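About Flindholm

We write working rules for people who share their day with robots.

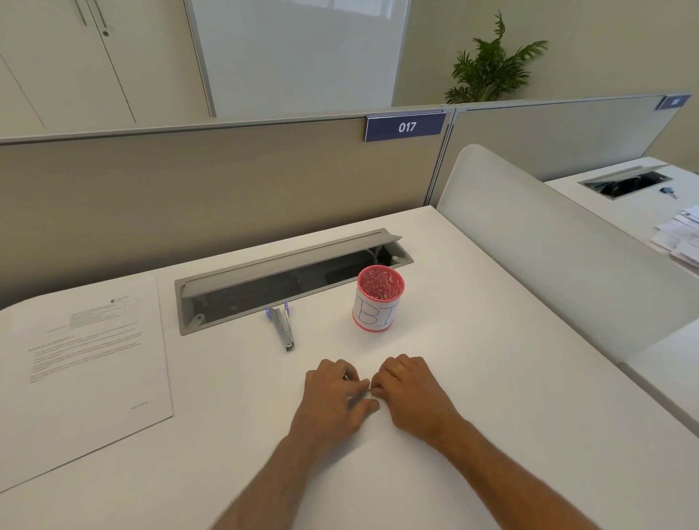
Who needs written rules for a robot that only moves small parts?

Every workplace where a person can put a hand inside the reach of the machine. A small part does not mean a small force, and a light arm can still close on a finger. We ask our clients to write down who may start the robot, who may stop it, and what must be checked before anyone reaches in.

Flindholm was started by Ilaria Sartori and Rommel Buenaventura, who met while they were repairing packing lines. At that time the safety instructions came in a binder of 418 pages, and the operators kept it in a locked drawer. Our first job was to make from it 12 pages that a new person could read during the first morning. The client still uses them, with small changes.

Today we are a team of five. We do not build robots and we do not sell them. We read the standards, visit the floor, watch how the work is done by hand, and then write the rules together with the people who will follow them. Over 1,000 operators have been trained with our texts.

How we work

We watch the manual task first. Fingers do many small things that no procedure mentions, and these must be known before a cell is planned.
One rule, one sentence. If a rule needs two, we split it.
Every rule has an owner with a name - a department is not enough.
Rules are read again each September, and also after any change of tool, speed or floor plan.

Our guides

The Praker guide is for hand and gripper work at one table. The Sison guide is for mobile robots in corridors and storage rooms. Zuner is our short checklist for the first day after a repair, and most clients begin with this one. All three can be printed and marked with your own notes.

If you find a mistake in a guide, please write to Rommel. He answers himself, and corrections go in the next printing.

Page last revised 11/08/2022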